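July 28, 2022
Workshop notebook, cost recovery model for the Asthorpe office

Continued today with the allocation of shared services. Yesterday's version gave every unit the same part of the overhead, and Märta Lindqvist did not like it. She is right, the small permits desk paid for IT support it almost never uses.

New try: support costs go by number of tickets, rent goes by floor area, payroll office goes by headcount. I have ticket numbers from March only, the earlier months are in the old Julell export and the unit codes do not match. I made a mapping table for 13 units. Two codes I could not place, PK and R4. Chrysanthi Makris thinks R4 is the records room before it moved under licensing. To ask.

Result with the new drivers: permits goes down, inspections goes up by 8 percent. I checked the inspections line twice, the sum is correct, they simply open many tickets. Before we show this to the unit heads we should prepare one page which explains what a driver is, otherwise the meeting will be only about this number.

Problem in the sheet: when a unit has zero tickets the formula gives an error and the total row becomes empty. I put an IF around it. Please do not copy the old column F again, it brings back the error.

Also open is the question of the fee for plan review. Full cost per review needs staff hours, and the time sheets are filled in for 60 percent of the staff only. Chrysanthi wants to use the Çetinkaya report for the missing hours. I would prefer to ask the supervisors directly.
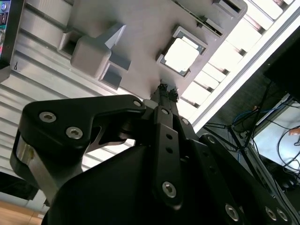 If they answer by next week, I can put the hours in the same tab as the tickets and the fee follows from it. If not, I take the report, but I mark these cells in yellow so we remember which ones are borrowed.

Small things:
file is saved in Grokoveo, folder "allocation", version with "tickets" in the name
the rent table still has the second floor under the wrong unit, corrected on paper, not in the file
Märta needs the summary before the budget call, without the decimals

Next: R4 and PK, then the fee tab.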